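Power strip in the middle of the floor: move the furniture or move the strip?

Asked in Small Offices and Workrooms
Posted Nov 25, 2024

Ona Grigaitė

We rent a room on the second floor of the old Prindura building and use it for fittings, packing and whatever desk work is left over. It has a gray floor, one good window and not nearly enough outlets. The only one that isn't already spoken for is on the wrong side of the room from everything we want to plug in.

So there is a white power strip in the middle of the floor. The cable to the wall goes one way, the cable to the standing fan goes the other way, and the office chairs live close enough that I keep picturing a wheel going over something. I have been told three different things by three different people and I don't really believe any of them.

The building manager says to buy a rubber floor cover and stop worrying. My sister says tape it down. The man at the hardware counter in Pekbridge wanted to sell me a drop-down reel for the ceiling, which I'm sure is lovely, but it is a rented ceiling.

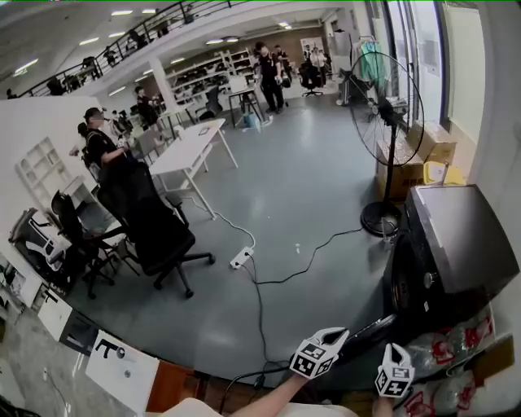

The room as it stands, with the strip on the floor between the chairs and the fan.

What I want to know is whether a floor cover does anything useful when office chairs are rolling over it all day, or if I would be paying $60 for a speed bump. I am also open to shifting things around. The fan can move. The boxes behind it could be somewhere else, in theory, though they have been "going somewhere else" since March. The clothing rack stays by the window, I'm not giving up the daylight. The partition with the cubbies is built in, so that side is fixed.

Please don't tell me to have an outlet put in. I asked. The answer was a long email that meant no.

Plelier

I'd be careful with the floor cover idea. They're made for crossing a walkway, and they do that fine. They do nothing for the strip itself, which will still be sitting there at the end like a brick. You'd have a tidy cable leading to something to trip over.

The first thing to ask is why the strip is in the middle at all. My guess is that the cord isn't long enough to go around the edge of the room, so it got laid straight across. Measure the wall route properly, along the baseboard, including the corners. Then get one strip with a cord long enough to do that in a single run. Don't plug a second strip into the first one. People do it everywhere and I've heard all the arguments for it, and I'm still not convinced by any of them.

Put the new strip on the wall side near the fan, up off the floor if your lease lets you put in two screws. If it doesn't, stand it on a shelf or on something solid that won't get kicked.

Then bring the chairs back toward the partition and leave the center clear. I can see three of them, and unless three people sit down at the same time every day, I'd ask whether you need them all. The one on the far left seems to be holding something white at the moment, so it's already working as a side table.

About those clear bags heaped against the wall: if they're for packing, get them into a bin with a lid before you run any cord along that side. You don't want to be digging through plastic to find a plug. Same goes for the stack of boxes. A cord shoved behind a pile of cardboard is a cord you'll never look at again, and you do want to look at it now and then.

Tape is fine for an afternoon. After a few weeks it leaves a gummy stripe and the edges lift. I wouldn't.

Pärn

just get the cover. we have one in room 508 and chairs go over it all day, 2 years now, no problem. you feel a bump, so what. the cheap ones curl up though so dont get the cheap one

Ona Grigaitė

Thank you both. Pärn, is yours the flat kind or the kind with a hump? Every seller claims theirs is "chair friendly" and then the pictures show a person walking over it in nice shoes, with no chair anywhere.

Plelier, I measured. You were right that the cord is too short to go around. I'm a bit doubtful about screws, but there is enough room along the wall if I shift the boxes, so I suppose the boxes are finally moving. The white thing stays on the chair until I find it a better home.

Pärn

hump. low one, 8 feet long, we cut the end off with a utility knife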